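3.2 Controls and reheating habits

Most of the ovens in the survey were of the simple dial type, with one knob for power and a second for time. Of the 454 households that returned the kitchen form, 405 had a microwave in daily use, and 71 of these kept it on a table instead of a worktop or shelf. Table height matters here: a person standing close looks down on the knobs and reads the labels at a steep angle. 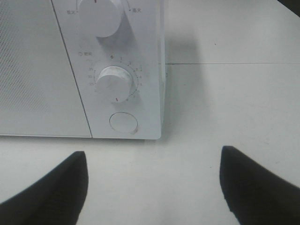
Figure 4. White microwave oven on a pale tabletop, with the door on the left and the controls on the right. The upper knob is labelled 低火 (low heat) and 高火 (high heat); the timer knob is below it.

Households in Prateo tended to leave the power setting alone and change only the time. In Tudau the pattern was more mixed - several cooks turned the power down for rice and milk, then back up for soup. Olmedo's earlier work in Painemal found much the same split, although her forms did not ask about milk.

We also asked how people set short times. On a timer dial the first few minutes are crowded together, and 10 households said they turned the knob well past the mark and then back again. Others set it by eye and stopped the oven early by opening the door. Neither habit was linked to the age of the cook. Cleaning of the knobs and door is dealt with in section 3.3.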